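Joining a search team with a search dog in training
posted by Letay Gebru, 31 Jul 2018

Hello all! My spaniel Edora and I have been going along to the open evenings of the Sullov team and I am completely hooked. She's 14 months old and mad about finding people. Could we start properly now, or is she too young?

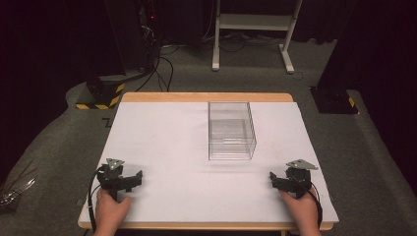 Do I have to qualify myself before the dog can?
On most teams the handler passes the basic searcher course first (navigation, radio, first aid), and the dog is assessed afterwards.

Ottmar Kettler
Brilliant, welcome! She's a lovely age to start. We did short games in the woods with one person hiding, and built up from there. Mine took 2 years to get through the lot and I enjoyed every soggy minute of it! Do get her steady around sheep early on, though. Our assessor was very firm about that.

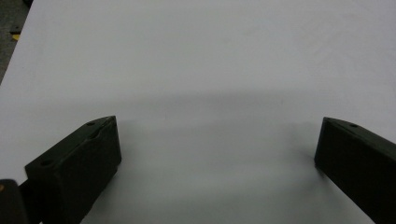

Tabletop, close up

Jui-lin Cheng
sheep, yes!! also ask who pays for fuel, I did 2,000 miles in my first year

Yi-an Joo
Go and hide for the other dogs while you wait for your course. Teams always want bodies, and you learn such a lot from lying under a bush at Borkowska listening to a good dog work towards you. Bring a mat and a flask.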